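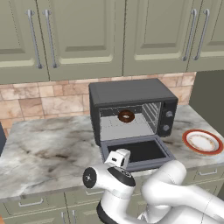 Clandora Vocal Studio
Room and Singer Check, Before and After the June Student Recital
Filled in by Rawan Rizk, voice teacher

Mark each line OK, FIX or NO. Comments go under the line. I was told comments are optional. I have a lot of them.

1. HALL

1.1 Exits unlocked and clear
FIX. The left rear door had a rolling coat rack in front of it. The hall's booking sheet says "all exits checked daily." I would like to know at what time of day. Moved the rack myself and took a picture of the door.

1.2 Posted capacity matches seats set out
OK. Limit by the door is 60, and 53 chairs were out. Parents will drag in more from the hallway. Someone has to stand there and say no.

1.3 Stage edge marked
NO. White tape was promised. What I found was old tape, gray with shoe dirt, that stops well short of the stairs. A singer in a long dress and stage lights will not see it. Retaped.

1.4 Stairs and handrail
FIX. Rail moves when you lean on it. The hall manager said it has "always done that."

1.5 Air and temperature
OK at 4 p.m. with an empty room. Ask me again with every seat full and the doors shut. The vent over the piano blows straight down on whoever is singing, and dry air is bad news for a soprano with a cold.

2. PIANO AND GEAR

2.1 Wheels locked, lid prop seated
FIX. Two wheels locked, one not. Lid prop is fine.

2.2 Tuned within the last month
Marked OK on the card by Skovance Piano Service. I don't believe the card. The A above middle C was off against my fork and the top octave was sour. Either they tuned it and then somebody rolled it across a parking lot, or they didn't tune it. They want 800 for the season. I'd hold the check.

2.3 Cables taped down
OK after we did it. Extension cord to the music stand light had a nick in the outer cover, so it went in the trash.

2.4 Microphone for announcements only
OK. I'm writing "announcements only" again so it's on paper. Last year a father decided his daughter needed "a little help" and turned it up during her Schubert. She did not need help, and the front row got a squeal in both ears.

3. SINGERS

3.1 Every student's songs approved by the teacher
FIX. Three switched songs without asking. One is a twelve-year-old who wants to sing a big Puccini aria because her grandmother cries when she does it. I'm sure she does. The student goes back to her Italian song from the blue book.

3.2 Warmup done, no shouting
OK, mostly. The boys think warming up means being loud in a stairwell.

3.3 Hoarse or sick singers excused
One student spoke in a whisper at 5:30 and told me she was "saving it." Whispering doesn't save anything in my experience. She was excused, and her mother was unhappy with me. If the voice sounds rough when they talk, they don't sing. That goes for the good ones too.

3.4 Throat sprays and numbing lozenges
NO. Found a bag of Naltero throat drops being passed down the row. The package promises "stage-ready cords in minutes." Nothing that goes down your throat to your stomach touches your vocal cords, so I can't see how. If a student can't feel that it hurts, I can't trust her to stop. Water only backstage.

3.5 Shoes
FIX. One pair of brand-new heels, slick soles. She rehearsed in sneakers all year. She sang in flats.

3.6 Knees not locked
Ask them to stand and then look. They all say yes. Half are lying. We had a fainter two years ago in the back row of the trio, and she'd said yes too.

4. AFTER THE RECITAL

4.1 All minors signed out by an adult on the list
OK. One uncle was not on the list and had to wait for a phone call. He was polite about it.

4.2 Incident log
One bumped shin (stairs, see 1.4). One nosebleed, no connection to anything I can find.

4.3 Hall left as found
OK. Better, if you count the tape.

5. STILL OPEN

Handrail: hall manager, before the next booking.
Tuning: a second opinion from someone other than Skovance.
Rear door: Ms. Hjaltadóttir says she'll speak to the hall. She said that in the spring as well, so I'm leaving this marked FIX until I see the door with nothing in front of it.
Song list: changes close one week ahead. Grandmothers may apply in writing.

Signed, R. Rizk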